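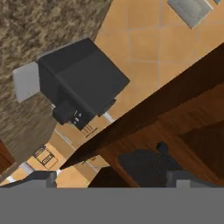

*The coffee maker kitchen in simulation, seen from above the gripper fingers.*

We spent a morning at Pallilside in March, and I came home with eleven pages of notes and a completely rewritten budget sheet. We went because our own lab has money for one arm this year, possibly two, and we wanted to see how a team that has already spent theirs would do it again. The answer started with a kitchen that only exists on a screen!

Pallilside is the training site that Katis runs in an old dairy building (lovely high windows, terrible parking). I had expected to be marched straight to the hardware. We began in a side room, where the simulated kitchens are. The one I liked best has a speckled granite counter, an orange tiled floor and a black coffee maker, and you look down on it all at a tilt with the two gray gripper fingers at the bottom of the view. There is a dark wooden counter or table too, with a black chair seat below it, and a small cardboard box on the floor. It's a cluttered little place, and I mean that as praise. Our own test setup is a bare bench, and I went a bit quiet thinking about that.

What does a made-up kitchen have to do with buying equipment? A lot, as they explained it. Katis now plans every purchase in simulation first. They choose the tasks, try them with different arm lengths and gripper openings, and only then ask for quotes. Their first arm was bought the other way around, from a brochure, and it couldn't get to the back of a standard counter from the spot where it was bolted down. They moved it twice. The second move cost more than the stand.

After coffee (real, and very good) we walked through to the hall. Two arms were running on height-adjustable stands, and a third was in pieces on a cart waiting for a wrist joint. I asked how long the wait was and got a laugh — 90 days, and that was the quick supplier. So a spare wrist is now on our list, which it absolutely wasn't when we left home.

Some things I wrote down for our own plan:

- Measure the counters before you measure the robot. Katis uses a reach of 600 mm from the front edge as its cutoff, and anything that falls short is dropped from the list.
- Put the stand, the guarding and the electrical work on the same page as the arm. They had them in three different budgets and lost months to it.
- Finger pads wear out. They order 200 at a time and keep them in a drawer by the door.
- Ask for the simulation model of the gripper along with the quote. Ruotsalainen sent theirs the same afternoon. Another firm never sent one at all.
- Budget hours for someone to build the virtual rooms. It's slow work, and we had put down zero.

The last stop was the Kater room, named after their scheduling software, where every task the team has ever tried is kept in one long table. It had 123 rows when we saw it. Each row says what the task was, which arm and gripper were used, and whether it would change what they buy next. I could have sat there all day. We were allowed to copy the column headings, and I've already set up a version for us.

I do still have questions. Nobody could tell me how well the simulated reach tests match the real ones for low cabinets, and the team is careful not to promise much there. They plan to check it over the summer. I'd also like to know what the computers cost, as we ran out of time before we got to that room.

For now we've pushed our order back to September and moved part of the second arm's money into the stand, spares and simulation time. If you're planning a visit, ask for the morning slot, wear warm socks in the hall, and bring your counter measurements with you.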